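Pluvatex cell guide
Search this manual Go

Section 9. Running the boot handling station beside people

Read this before you switch anything on. The brochure from Dridon says the two-arm station "frees up" the person at the bench. In our September trial at the Tranow shop, the person at the bench stayed at the bench and got a second job, which was watching. Plan your staffing on that basis.

9.1 Before the shift

1. Walk up to the station with both arms stopped. Check that the bolts on the front rail are tight.
2. Look over the boots for the run. Soft, see-through rubber gives the arms more trouble than stiff rubber, whatever the spec sheet says about "all common footwear."
3. Set the grip force to 28 on the Pimentel panel. The factory setting is 50, and we have yet to find a boot that needs it.
4. Bring each gripper down slowly by hand control and check it from the wrist camera view. Stop when there is a finger on each side of the part.

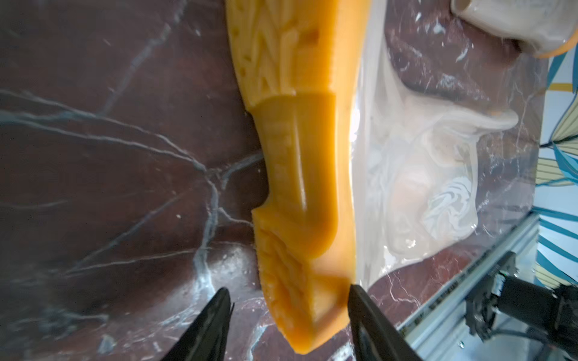
Fig. 9-1. Wrist camera view, fingers either side of the orange part.

NOTE: The wrist view is narrow. It will not show you where the other arm is headed. Use the fixed view for that, or use your eyes.

9.2 First lift

5. Start with one boot lying on its side. Close the gripper on the rim of the shaft, not on the sole.
6. Raise it a little way off the surface and hold. If the rim folds, lower the boot and take a new grip closer to the edge.
7. Keep the mitt, hose and pliers in the same spots from run to run. A person works around a moved tool without thinking. The arms may not, and fault 1086 on the panel will be your only hint. 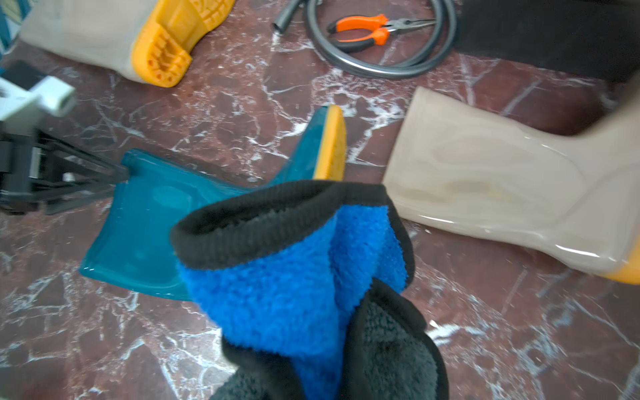 9.3 Working with both arms

8. Start the left arm alone, then add the right. Do not start them together, even though the panel has a button for it.
9. Watch closely whenever both grippers go to the same boot. This is where most of our stops came from -- around 9 in a shift.
10. Keep hands outside the front rail until both arms report idle.

CAUTION: Idle on the panel means the program has ended. It does not mean the power is off. Use the main switch before you reach in. 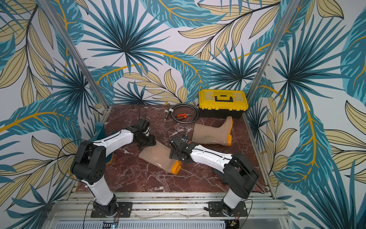 Write down every stop, including the ones you clear in a few seconds. Those short stops never make it into the output report, so on paper the station looks busier than it is and the operator looks idle. If managers want to cut a bench position on the strength of that report, ask them to read the stop log first.

9.4 Handing over

11. Tell the next operator which boots gave trouble and what grip setting you left.
12. Do not leave the station running through a break unless someone trained on it has agreed to watch -- walking past now and then doesn't count.

See Section 10 for cleaning.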